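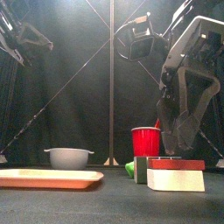 Rules for Robots (and for the People Standing Near Them)

Hi! My name is Soudabeh Yazdani, and I look after robot arms for a living. Kids ask me all the time if robots have rules. They do! So do the people who work with them, and the people's rules are longer.

Let's start with the word "standard." A standard is a set of rules that lots of people agreed on and wrote down. You use standards every day without thinking about it. When you buy a light bulb, it fits your lamp, and the person who made the bulb never met the person who made the lamp. Robots have standards too, and many of them are about keeping people safe.

Rule 1: Stay out of the reach zone

Stretch your arm out and turn in a circle. Everything you could touch is your reach zone. A robot arm has one of those too, and grown-ups at my lab in Darkirley mark ours with yellow tape on the floor. When the arms are switched on and ready to move, we stay outside the tape. It doesn't matter if an arm is standing still! It might be finished, or it might be waiting for its next instruction, and you can't tell which by looking at it.

Rule 2: Know where the stop button is

Our stop button is big and red and shaped a bit like a mushroom, so you can smack it with your whole hand. Before I start anything, I point at it and say "stop button" out loud. I felt silly the first time. Now I've done it so often that I nearly do it in my kitchen.

We test the button every morning, too. My coworker Réjean Ross keeps the test notebook, and he is up to 525 tests. He writes very small.

Rule 3: Slow first, fast later

Say I want an arm to pick up a block and put it in a tray. I wrote the instructions myself, so they must be right, right? Nope! I once typed 49 where I meant 9, and the arm headed off toward completely the wrong spot. It was going at its slowest speed, so I had plenty of time to hit stop and fix my typing. We always try new instructions slowly, and we only speed up when the slow try goes well.

Rule 4: Two arms need a plan

Two robot arms sharing one table is a lot like two people cooking in a tiny kitchen - somebody is going to get an elbow in the ribs. So we decide ahead of time who goes where. Sometimes one arm has to wait up high while the other one works down low. Sometimes each arm gets its own half of the table and isn't allowed to cross the middle.

Rule 5: Squeeze gently

The two "fingers" on the end of an arm are called a gripper. A gripper can't feel that a plastic cup is squishy unless somebody gives it a sensor, which is a part that measures things like how hard it's pushing. We start with a soft squeeze and add a little more if the cup slips. (Yes, I have squashed a cup. More than one.)

Rule 6: Write down what went wrong

This is my favorite, even though it sounds like homework. If something bumps or drops, we write it in the notebook, and you don't get in trouble for it. Then the next person can read it and not make the same mistake.

Try it at home!

You need a friend, a cup and a few blocks. One of you is the robot, and the other gives the instructions. The robot can only do exactly what it's told, in slow motion, using one finger and a thumb. Pick a stop word before you start. We use "Drasance," the name of our oldest robot, as it's hard to say by accident!

When the robot hears the stop word, it has to freeze right away, even if it's holding a block in the air. Then swap places and play again.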